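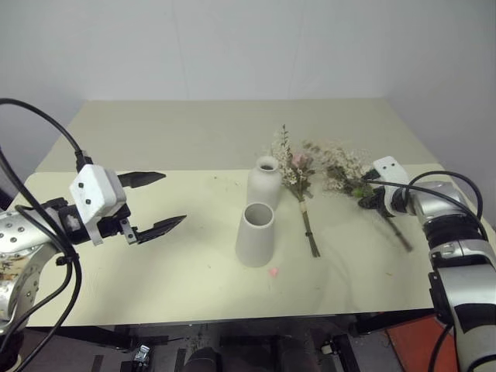

Two white vases and a dried bunch, rose included.

About us

Nandum is a small dried flower and ceramics shop in Bastport, run by Béla Halász and Ásdís Bjarnason. Béla does the pots. Ásdís does the flowers, the orders, the phone and most of the talking. Started at a kitchen table with one kiln and a borrowed van, moved to the unit on Brophy Lane in May, been there ever since.

We sell matte white vases, bottle shapes and open ones, and dried bunches to go in them. No big range. 32 shapes on the shelf at the moment, a few of them seconds, marked as such and cheaper. Last year we sent out 879 parcels, nearly all of them packed by the same two people, so if your note was in terrible handwritting that was Béla.

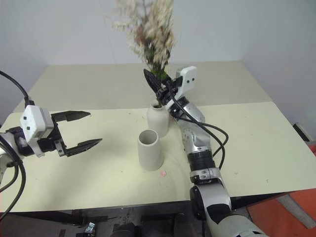

Narrow necks are what we get asked about most. A bottle vase wants a small bunch, tied tight, stems cut level. Hold it low down by the stems, straight over the opening, and let the ends go in first, like the bunch with the cream and dusty pink heads going into its bottle. Don't push from the top, the little blossoms crumble. If it sticks, take it out, lose two stems, try again. Wide ones are easier, drop it in, turn it till it leans the way you like.

Keep out of full sun. No water, ever. Dust with a hairdryer on cool.

Most of our flowers come from the growers at Bemenura, dried in their loft and collected by us when the van is behaving. Colours change with the season so yours may be paler or pinker then the one you saw.

Workshops: small, six people, you make up one bunch and take home one vase. Dates go on the door and in the newsletter. 441 of you get that now, hello.

Shop open mornings, afternoons by arrangement. Ring the bell twice, the kiln room is at the back.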